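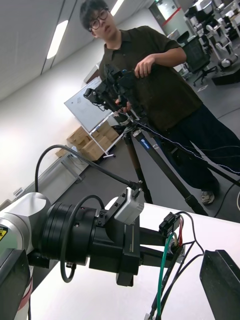

April, by Saron Tesfamariam

Notes from the Osance lab visit, typed on the bus so forgive me. 12 of us signed up, small place, got there just before 4. Védís Riis let us in and went straight to the arms. Operator holds a controller on a tripod, arm is meant to follow. Mostly it did. Then a freeze, a jerk sideways, freeze again.

Her guess: a bad contact in the wrist wiring. Cable flexes every time the wrist turns, connector works itself free, signal drops out. They'd lost over 15 runs to it before anyone thought to look there.

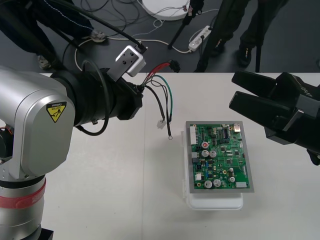
What bothered me more was the restart. Signal comes back and the arm tries to catch up all at once. Troels Kárason asked why it doesn't just stay stopped till somebody resets it. Good question. Védís said thats the next software change, no date yet. Til then one person keeps a hand on the stop button.

Missed the coffee. Would go again.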